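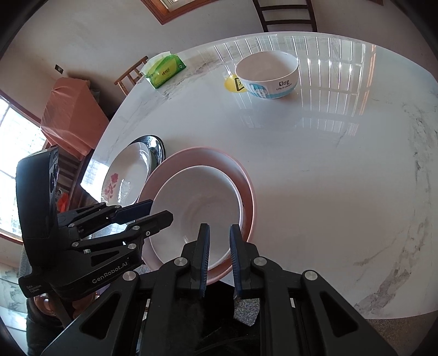 Zarmeena Dhanial

ok so a bunch of you asked how the "dinner at the table" thing is going at our place and I keep typing long replies to each of you separately, so I'm doing it as a thread. Get a snack, I talk a lot

Background for anyone new: we were a couch family. Plates on knees, show on, everybody looking the same direction. I'm not judging it, I grew up with the opposite and I LOVED the couch when I finally had my own place and could do what I wanted

But then we moved to Devwood and my commute got longer and I noticed I was going whole evenings without hearing anything from my kids except "can you pause it"

So on 28th August, the night before school started, I announced that we were eating at the table from now on. My son (he's 8) asked if he was in trouble. My daughter, who is 11, asked if her dad and I were getting divorced!! That's how rarely we all sat down facing each other

We are not getting divorced. He was in the kitchen at the time eating rice out of the pot

First week was rough, I won't lie to you. We had no idea how to talk to each other. I'd say how was your day, they'd say fine, and then you could hear everybody chew. My husband chews very loudly. I've known him my whole adult life and the TV had been covering for him

Things I tried that flopped: conversation cards (my daughter read them out in the voice of a hostage), "rose and thorn" where you say the good and bad of your day (my son's thorn was "this"), and classical music, which made the dog leave the room

The thing that worked was so dumb. I stopped asking them questions and started complaining about my own job

I'm serious. I told them about the woman in my office who microwaves fish and then props the door open "to air it out" INTO the hallway, and they were riveted. My son had legal advice. My daughter wanted to know what the woman wears. They ask for updates now. "What did Fish do today"

And once I'd been telling them my petty stuff for a while they started telling me theirs. Who got moved seats, who said what at the bus line, which teacher cries easily. I know so much seventh-grader gossip through an older cousin that I could bring down a small government

Some of you asked about the table itself. It's the round one, white with the marble pattern. I do think round helps. At my parents' there was a head of the table and it was my father's and you did not sit there even when he was out of town. With ours there's no good seat to fight over

(they fight over it anyway. apparently there's a chair that wobbles "in a good way")

I wanted a big rectangle from Idon, I had it saved on my phone for months, and my sister talked me out of it because she said people at the far ends of a long table stop being in the same conversation. She was right and she brings it up every time she visits

Clearing the table is the part I'd warn you about. A table in a family home is where mail goes to die. Permission slips, a single sock, library books, the tape. If it's covered at dinnertime you'll look at it, sigh, and go sit on the couch. I know because that's exactly what we did for years

So the rule is whoever isn't cooking clears. You don't have to put things away properly. You can pick the whole mess up and dump it on the stairs for all I care. It just has to be off the table

Food. I want to be really clear that the food has not improved!! A couple of you seemed to think I'm in there making stews. Last night was eggs. The night before was the frozen parathas from Cheema with whatever pickle was open, and a cucumber. Sitting down for it is all I signed up for

Cheema people, by the way, if you're local, go in the late afternoon when they put the fresh naan out by the register. Get extra for the car. You'll eat one in the car, don't fight it

My mother, when I told her about all this on the phone, was quiet for a bit and then said "where were you eating before?" I had managed to hide the couch from her for my entire marriage and I gave it up for no reason at all

She's been sending me voice notes about it ever since. One was up to 11 minutes long and most of it was about a cousin's wedding where they served the rice cold

Phones: we do keep them off the table, adults too. The adults are worse. My husband kept "just checking the score" under the edge like a kid in math class, and my son turned him in without a second of hesitation. There's a basket by the door now and we've all got to drop them in before we sit

I cheated last week and went to the bathroom with mine. I was gone a while. They knew

For nights when everyone's fried and there's nothing to say, we play Dremelell, that word game where you have to keep the story going without using the letter somebody picked. You don't need any pieces and you can do it with your mouth full. My daughter always bans E and then complains that the stories are bad

We don't do it every night, because I know somebody is going to ask. He has late shifts, there's swim, there's the evenings where I come in the door and everybody gets cereal and goodnight. We skip 2 nights most weeks and I've stopped feeling weird about it. The first month I tried for a perfect streak and I was a monster, I was herding people to the table like I was boarding a flight

And movie night is still on the couch with plates on knees! I'm keeping that one. It got more fun when it went back to being a treat, they pick the movie with such ceremony now

Oh and someone asked what to do about the kid who's finished in the time it takes you to sit down. That's my son. I let him get up, but he has to stay in the room, so he usually lies on the floor under the table with the dog and contributes from down there. Some of his best material comes from the floor

My sister thinks that's bad manners. My sister has a cat

The part I didn't expect is how much I like my own husband at dinner?? We'd gotten into a habit of talking about logistics and that was it. Who's driving, did you call the plumber. Then a while back he told the kids the story about getting locked inside a furniture store as a teenager, and I'd never heard it. All these years! He fell asleep in a recliner and they closed up around him

I have so many follow-up questions and he's milking it, he gives us one new detail a night

Anyway my goal is to keep it going through October, when swim picks up again and the schedule goes to pieces. If we get past that I think it's just what we do

A few quick answers so I can go to bed: no, we don't make them clean their plates. Yes, guests get roped in, my brother-in-law has strong opinions about Fish now. No, I don't have a meal plan, please stop sending me the spreadsheet, I opened it and got scared

And to whoever asked if it's too late to start with teenagers, my neighbor's kids are older than mine and she says just start, feed them something they really like the first few times and don't announce it as a Thing. I announced it as a Thing and got asked about divorce, so I'd listen to her

Tell me what you all talk about at dinner, I need new material. Fish is on vacation till next week and the kids are getting restless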